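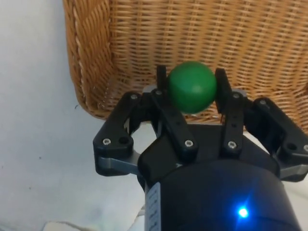

By Urs Grabner, for the Prorovstead workshop newsletter

The arm on the back bench now has a job, and the job is a green ball and a wicker basket. I have been working on it since September, mostly after 8 in the evening when the bench is free.

The gripper is a two-finger type with parallel linkages, so the finger pads should stay upright as they close. I stripped it down and put it back together with thread locker on the link screws, which had been backing out. If you use it, please don't tighten them further. The linkage binds if you do, and the motor then pulls far more current than it should.

The control program is called Tang. It runs on the old workshop desktop and takes its positions from a plain text file, so you can change a move without touching the code. The basket routine has 229 lines in that file at present. Many of them are small corrections to the approach height. The basket walls leave little room for the wrist, and I wanted the fingers to come in close to straight down.

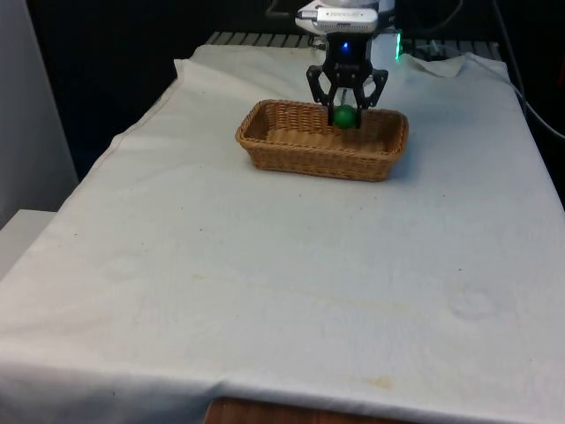 Grip force took longer than the positions. The first setting squeezed the ball upward and out of the pads. I brought the closing speed down, let the fingers settle for a moment and then added force in small steps. The value I ended up with is 492 on the Tang scale. It has no unit, so don't copy it to another gripper.

My log covers 30 runs with that setting. The failures were nearly all at the corners of the basket, where one finger touches the weave before the other reaches the ball. I plan to try narrower pads. Dedinon sells a blank that can be filed to shape, and I have two on order.

The spare power supply from the Clekton kit is in the drawer under the bench and is labeled. The position file and the wiring sketch are in the shared folder. If you move the basket, run the homing step before you start anything else, and keep one hand near the stop button.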